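Courses > Home Skills > Unit 3 > Sorting a table by touch and label

Unit 3 notes: packets and boxes

Hello again! I've typed these up from my scribbles (thank you, Delyth Gwynne, for lending me yours when mine went astray). This unit is the one where we clear a mixed table, and I love it, because everybody has a table like that at home.

Start with the soft things. A plastic packet has no proper edges, so it slides under whatever you put next to it and you lose it. Pick it up by its two sides, squeeze just enough, and turn it round until you can read it. Cartoon wrappers are the worst for this – you see a face and forget to look for the small print! What I want you to find is the number. A "×4" on a label goes on your list exactly as printed, even if you have no idea yet what it's four of.
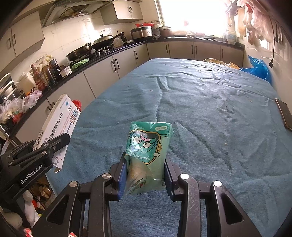 Boxes with a medicine label

Medicine never shares a tray with anything else, full stop. Copy down the figure on the front (28片 means 28 tablets, for those who asked me about Chinese packaging) and write it beside the box on your sheet. If the end flap is open, look inside before you write anything else, then tuck it in. And if you can't read the name, leave the line blank and put the box on the "ask" pile. Please don't guess!

For next time

Bring your own sheet, filled in, from one drawer or one shelf. Réjean Petrenko did his whole bathroom cabinet last May and was still at it at midnight, so do keep it small. Tray labels are in the Plurkano folder.

Shares: 914 | Comments: 3

Related notes
Unit 2: Drawers and dividers
Unit 4: Reading dates on packaging
Folding a tablecloth on your own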